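4.2 Collecting demonstrations on the shared table

All demonstrations were recorded at one station, which we call Fulurden after the project that paid for its first version. The operator sits at a desk that runs along one side of the worktable, close enough to see the objects directly. We tried a separate room with video only, and our operators could do it, but they slowed down a great deal on anything involving a rim or a handle. Sitting next to the table was far better, and much more fun!

Each task was taught in one of two modes. In hand guiding, the operator stands at the table, puts the arm into a compliant state from the pendant, and moves the wrist through the task. In remote control, the operator stays seated and drives the gripper with Votirent, our small teleoperation program, which turns hand motion into wrist velocity and limits the speed near the table surface. Both modes write the same record: joint angles, gripper opening, and camera views, all on one clock. A policy trained on the data never learns which mode a given episode came from.

We went in expecting hand guiding to win everywhere. It feels so natural, and a new operator can produce a usable episode within minutes. For short reaches and for placing things on a flat surface, it did win. Where it struggled was in the camera data. A person's hand and forearm are in the picture for most of a hand-guided episode, and the policy has to cope with their absence at test time. Remote control leaves the view clear, and on the longer kitchen tasks this mattered more than the smoothness of the motion.

Five operators took part, three of them with no robot experience before the study. Lærke Vigfúsdóttir wrote the training script that all of them followed: 12 practice episodes in each mode, with the first few thrown away, and then recording. In total we kept 650 episodes over 19 tasks. An episode was dropped if the arm hit its safety stop or if the operator called it bad out loud before the next reset. We never dropped an episode for being slow. Slow ones often contain lovely corrections, such as a second approach to a cup after a poor first grasp, and these turned out to be some of the most useful data we have.

The table is covered in brown paper and marked off into large squares with dark blue tape. The squares give the operators a common way to talk about where things go, and they make resets quick. Before each episode the script names a square for every object the task needs, and everything else may stay wherever it happens to be (Figure 3).
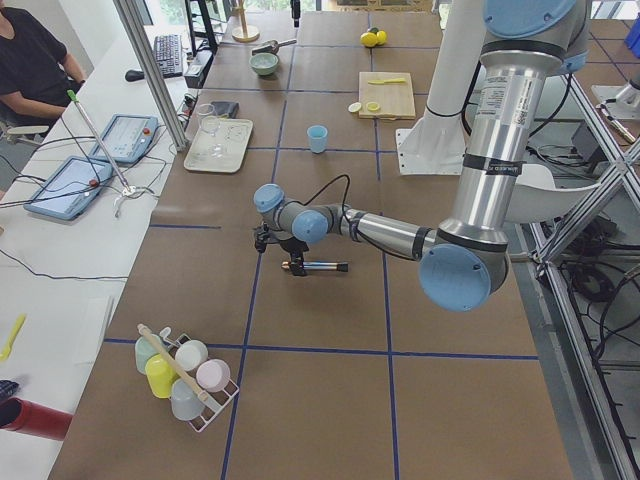 Figure 3. The worktable and the operator's desk.

Leaving extra objects around was Villads Ketilsson's idea, and we are very glad he pushed for it. In our pilot round the table held only what the task called for, and the policies we trained were brittle in a way that surprised us. One extra bowl could send the arm off course. With the cluttered table the operators had to steer around things, and they did so in many different ways, some passing over an obstacle and others going wide. The policies picked up both habits.

Resets took longer than we had planned. Small objects with round sides were the worst, and the tasks with cups came next. By October we had settled on having a second person do the resets while the operator rested, and episode quality late in a session rose at once. We recommend this to any group that can spare the extra pair of hands. Section 4.3 describes how the two kinds of demonstration were mixed for training.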